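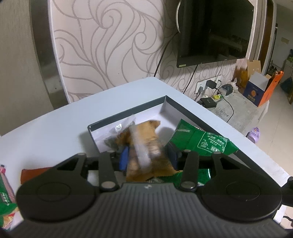
*2 min read*

Snack prices at the Gakside commuter rail stations will go up in February, the concession operator Naltura said in a notice to riders.

Wrapped bars and small bags will cost more at all 70 kiosks on the network. Naltura blamed higher rents and a rise in what it pays its main supplier, Lumov. Coffee and bottled water will stay at their current prices until summer.

The company also plans to close two kiosks, both on the Mughal branch, where morning sales have dropped. Staff there have been offered shifts at other stations.
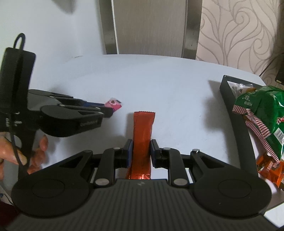
*A wrapped bar. Kiosk snacks will cost more from February.*

A riders' group collected 675 signatures against the closings. It says the next shop is a long walk from either platform. Naltura said it would look at placing vending machines at both stops but gave no start date.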